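Facilities and Shared Spaces > Kitchens and Dining > Equipment and Table Settings

Valdis Rimkutė
I should like to invite comments on the draft guidance for drying and setting out at the shared tables. The present wording states that racks are to remain beside the sink at all times. Several residents have asked whether a small wire rack may stand on the dining table itself, next to a placemat, so that spoons and bowls can be put away and laid from the same seat. The matter will be decided in January and views are welcome before then.

Prasert Thepsuriya
I am opposed. A rack on a dining table takes the place of a diner. The tables on the Lūse side seat 3 comfortably, and I see no case for giving up any of that room to metalwork. I would also draw attention to paragraph 80 of the house rules, under which table tops are to be kept clear between meals.

Iman Ouali
With respect to the previous contributor, paragraph 80 concerns personal belongings. Racks and mats are house equipment and are listed separately.
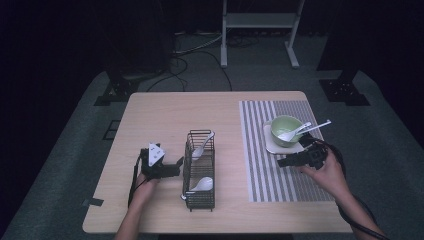
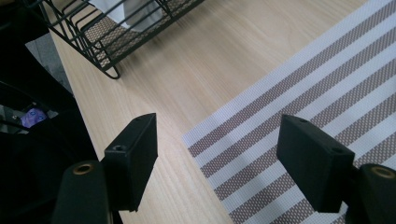 My proposal is that the rack should stand lengthwise, with a strip of bare table left between it and the mat. A diner can then reach either without moving the other. I would add that wire feet ought to be lifted and never dragged, as we have already had one table refinished on the Grondeo floor.

Rutilio Escobedo
I support the proposal in part. My reservation concerns spoons. In an open wire rack of this kind the handles find their way through the sides, and a sleeve will catch on them sooner or later. Could the guidance require a separate cutlery cup?

Iman Ouali
I would have no objection to a cup, provided that it is optional. For a couple of spoons it seems excessive.

Prasert Thepsuriya
The question of drips has not been addressed. A rack by the sink drains into the sink. A rack on the table drains onto the table – or onto the placemat, if the two are set close together.

Jhair Huaranga
The guidance could state that only items already dried by hand may be placed in a table rack. This is the practice at Valport, where I was resident previously, and it gave rise to few complaints. Woven mats there were shaken out after each meal and laid flat again.

Prasert Thepsuriya
I would accept that condition, though I maintain my objection as to space.

Valdis Rimkutė
I am grateful for these contributions. The draft will be amended to include hand drying and the lifting of racks. The cutlery cup will be entered as a recommendation. Mr Thepsuriya's objection is recorded. May I ask whether anyone holds measurements for the Hustano tables? The inventory gives only a shelf reference, 352, and no width.

Rutilio Escobedo
I can measure them this evening after seven and will post the figures in this thread.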